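# Skornell 301 Tempo Trainer

Swimmers who have tried to hold a stroke rate by counting in their heads will know how quickly it slips. The Skornell 301 is a small waterproof beeper that sits under your cap or clips to your goggle strap, and it keeps the count for you, length after length. We've stocked it since August and it has become the thing we lend out most at the Irkthorpe shop - people try it for a session and come back grinning.

There are two modes. Stroke mode gives you a beep for every arm entry, so you can nudge your rate up a touch at a time. Split mode beeps once per length, and you'll soon find out whether you really swim the third 100 of a set as fast as the first! Vimala Varghese, who coaches our distance group, likes stroke mode for freestyle and split mode for nearly everything else.

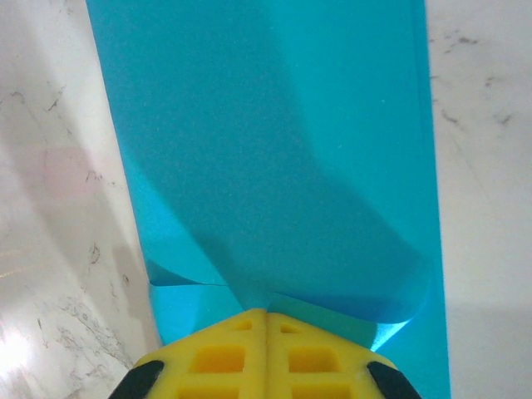
Setting it up takes a minute or so. Hold the side button until it chirps, press once for each step up, then leave it alone and the setting locks. Do this on dry land the first time, with your goggles off and the booklet open. The casing comes in yellow or white. Yellow is the one to go for if you tend to put things down and forget them, as it would show up well on a blue sheet like this one, whereas the white could easily get lost on the pale marble either side. Both cost the same and both float.

The battery is good for 900 hours and you can change it yourself with a coin. Do rinse the trainer in tap water after a pool session and let it dry before it goes back in the bag - the rubber seal lasts much longer that way.

Struan Buchanan used his for a whole winter of 400 IM work and tells us the breaststroke leg was where it helped most. It's a lovely bit of kit for pacing a long set on your own, too.

**In the box**

- Tempo trainer, yellow or white
- Goggle strap clip
- Battery, fitted
- Spare seal
- Booklet with 7 starter sets

Spare clips and seals are kept behind the counter, so please ask.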